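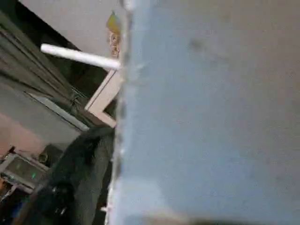 2018-06-03

Up at six. Cold in the office, heater slow. Spent the first two hours on the condolence motion for Morag Morrison, which is to be moved when council resumes and which the general manager wants in the business paper by noon tomorrow.

The standing orders are thin on this. Clause 4 allows a motion of condolence without notice for a sitting or former councillor, one mover, one seconder, no amendment, carried by members standing in silence. It doesn't say how long the silence is. The minutes for the last three such motions record it differently each time: "one minute", "a period", and in one case nothing at all, only that members resumed their seats. I have written "one minute" into the running sheet and will ask the mayor to keep her eye on the clock above the gallery door.

Drafting notes, so that I don't go over the same ground again. First version ran to 2000 words, most of it her service record. Cut it hard. The motion itself should state the facts in order: elected for Cultetar Ward, served four terms, chaired the water and sewerage working party, died in office. The rest belongs in the speeches. Members will want to say their own things about her and the motion should leave them something to say.

Checked the dates against the declaration of poll books. The local paper has her first election a term late, which comes from counting only after the amalgamation. She sat for the old Pundach Shire before that. I rang the electoral office and left a message. Until they confirm I am using the poll book, which is signed.

Difficulty over the word "tireless". The deputy mayor wants it in. I took it out twice and it came back twice in his tracked changes. Left it in. He knew her for most of his working life and I only had her across the table at estimates, where she was usually the one member who had read the attachments. She would send them back with the arithmetic corrected in pencil. I still have the page from the Vemance drainage levy where she found that the rate had been applied to the gross area, easements included. It was a small sum per property but there were nearly 100 properties, and the levy notices had already gone to the printer. She didn't raise it in the chamber. She brought it to the counter the afternoon before and waited while I checked.

Lunch at the desk. Sandwich, the last of the mandarins.

Afternoon on the vacancy. Her seat became vacant on the day of death, and the general manager has to be told in writing, separately from the motion. Letter done and on his tray. The by-election can't be held inside the school holidays without a fight over polling places, so the likely window is late July. The Cruickshank hall is booked out for the wool show and will need to be swapped for the primary school or the bowls club. The bowls club has the better ramp. Told the returning officer as much by email and copied in records.

Two enquiries already about nomination forms. Answered both with the same paragraph: forms aren't available until the notice is published, and the deposit is as set out in the regulation. One of the callers asked whether it was too soon to be ringing. I said the office was open and that I would put his name on the list for the notice. Thought about it for a while afterwards. It is a fair question and I don't have a procedural answer to it.

Order of service for the sitting, as it stands:

Opening and acknowledgment of country
Apologies
Motion of condolence (mayor to move, deputy to second)
Speeches, no time limit by leave
Silence, members standing
Adjournment for 30 minutes
Ordinary business

Her nameplate is still on the bench. Precedent is to leave it until the adjournment and then hand it to the family, along with the bound copy of the motion. Have asked the binder for navy cloth. Family are bringing her sister down from Cultetar and want seats near the front - reserved the first row of the gallery, left side, and put cards on them.

Still to do: proof the motion aloud, confirm the poll date, find out who holds the key to the flagpole box. Locked up at ten to seven. Frost on the windscreen already.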